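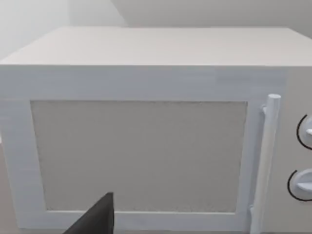

White microwave oven (computer rendering)

Small Kitchens, Good Dinners
Progress report to the Halladora Fund
Prepared by Ivana Aravena, Project Lead, Vullura Neighbourhood House
June 12, 2018

Where we are up to

When we wrote to you at the application stage we said we wanted people living by themselves in Vullura to cook and eat a proper dinner more often, using whatever kitchen they already had. That is still the whole idea, and I am very pleased to say it has taken off faster than our plan allowed for. The classes are full, the recipe book is nearly ready to print, and we have a waiting list for the Pevodero flats that we didn't see coming at all!

We have now enrolled 183 people. Our target for this point in the grant was lower than that, and the reason we have gone past it is mostly word of mouth in two places: the Pevodero flats on the hill and the queue at the Sugawara pharmacy, where Wakana Chiba behind the counter has been putting our flyer in with the webster packs. (She asked for more flyers twice. We have stopped printing them in small batches.)

The classes

Each course runs for six sessions and each session is ninety minutes, of which at least half an hour is eating. We fought for that half hour when we drew up the timetable and I would fight for it again. People talk over food in a way they never do while someone is showing them how to hold a knife, and a lot of what we have learned about how people really cook at home has come out over the plates.

We have finished 26 sessions across the two sites. Daichi Hamada teaches at the Neighbourhood House and Riku Kaneko teaches at Pevodero, and they swap for the last session of each course so that everyone meets both of them. They are very different teachers. Daichi works from the shopping list outwards and will spend ten minutes on the difference between two tins of tomatoes. Riku gets everyone's hands into a bowl within the first five minutes and sorts out the theory later. We had wondered about asking them to teach more alike, and after reading the feedback sheets we decided against it.

The course now goes like this:

Session one: eggs, toast and what to have in the cupboard
Session two: rice, lentils and one-bowl dinners
Session three: vegetables cooked in the microwave and on the stove
Session four: fish, chicken and the safe way to cool leftovers
Session five: soup, freezing and portions
Session six: a shared dinner, menu chosen by the group

Session three has changed most from the version we sent you. In the original plan the microwave got a paragraph in the handout and that was it. In the first course, though, more than half the table told us that it was the main thing they cooked with, and a few said that they had stopped using the oven altogether because of the bending or the power bill. So Daichi rewrote it over a weekend. There is now a steamed pumpkin and silverbeet dish, a potato that people get quite excited about, and a lemon custard that came from one of the participants and has been made at every course since.

We also added a short section on standing time, stirring halfway and covering food with a plate. These sound like very small things. They made a big difference to the confidence of people who had only ever used theirs to warm up a cup of tea.

The Pevodero flats

Pevodero deserves its own section because it has gone so differently from the Neighbourhood House. The common room has a kitchenette with two hotplates and very little bench, so Riku sets up trestles down the middle of the room and people work in pairs facing each other. It is noisy and a bit squashy and everyone seems to love it.

The residents have started doing something we had no part in planning. After the second course finished, a group of them kept meeting at the same hour and cooking together, each bringing one ingredient. They have asked us for nothing except the loan of the big soup pot, which we have more or less given them. Riku drops in when he can. He tells me the soups are getting better and the arguments about salt are getting worse.

The waiting list there is the one thing I would like to talk over with you. The common room can't take a bigger group, and the building manager has offered us a second time slot if we can cover the teaching hours. I have set out the cost in the budget notes below.

The recipe book

Wakana Hayashi has been gathering, testing and laying out the recipes since March. She has 77 of them through testing, every one written for a single serve with a note on how to double it, and each tested by someone who had not cooked it before. That last rule has slowed things down and it has been worth every extra week. The first version of the chickpea curry told people to "cook until done", and three testers rang Wakana to ask done how.

The book will be set in large type with one recipe to a page and a spiral binding so it lies flat. Ingredients are listed in the order they are used. Measures are in cups and spoons with grams beside them, as quite a few of our participants don't own scales and don't want to. We have left out nutrition panels. The dietitian at the health centre read the draft and was happy for us to put her general advice at the front and leave the recipe pages clean.

We had planned to print 500 copies and have now asked for a quote on 800. The extra copies would go to the pharmacy, the library and the two medical clinics, all of which have asked. The quote came in better per copy than we had allowed, so the larger run still fits inside the printing line.

What people have told us

Everyone fills in a half-page sheet at the first and last sessions. We keep it short and we sit with anyone who would like to do it aloud. The strongest change is in the question about how many nights in the past week the person cooked something for dinner. Most people move up by at least one night over a course, and some by quite a lot more. We want to be careful with this, as a person who comes to a cooking course is already halfway interested in cooking, and we only hear from those who stay to the end. We are going to ring people from the first course in spring and ask them the same question again.

A few comments, shared with permission:

"I had not bought a leek in eleven years."

"My daughter thinks I have got a boyfriend because I keep buying herbs."

"I liked the dinner at the end best but I would have liked it to be longer."

"Too much coriander."

What has been hard

Transport, mainly. The bus past the Neighbourhood House was moved to a new timetable in autumn and it now arrives twenty minutes after our afternoon class begins. We lost several people before we worked out what had happened, which we should have picked up sooner. The class now starts later and most of them have come back — but the finish is close to dark in winter, and we are paying for shared taxis home out of the contingency line. It is a modest amount and we think it is a good use of it.

Hearing is the other one. The hall at the Neighbourhood House echoes terribly once there are pans going, and people with hearing aids told us they were missing half of what was said. Daichi now gives all the talking part at the start with everything turned off, and hands out the steps in print. We have borrowed some felt panels from the local theatre group to try along the back wall. If they help we will look at something permanent.

We also had trouble early on with recipes that used too many pots. A participant pointed out very reasonably that she has one saucepan and one sink and didn't intend to spend her evening washing up. Wakana now marks every recipe in the book with the number of things you will need to wash.

Budget notes

Teaching and room hire are on plan. Groceries are a little under, thanks to the Vullura fruit shop, which gives us a good price on anything that has to go that day. Printing is on plan with the larger run included. Contingency is being drawn on for the taxis as described.

We would like your agreement to move the unspent part of the groceries line across to teaching hours, so that we can open the second slot at Pevodero from the start of next term. It would cover one full course. I can send a revised budget page as soon as you would like to see it.

Next steps

Finish recipe testing and send the book to print
Open the second Pevodero class, if you agree to the change above
Follow-up calls to the first course
Train two former participants as kitchen assistants (both have said yes, and one has already bought an apron)

You would be so welcome at one of the shared dinners. The next is at the Neighbourhood House, and the group has voted for fish pie, a green salad and the lemon custard. Please let me know of any dietary needs and Daichi will make sure there is a plate for you.

Ivana Aravena
Project Lead, Small Kitchens, Good Dinners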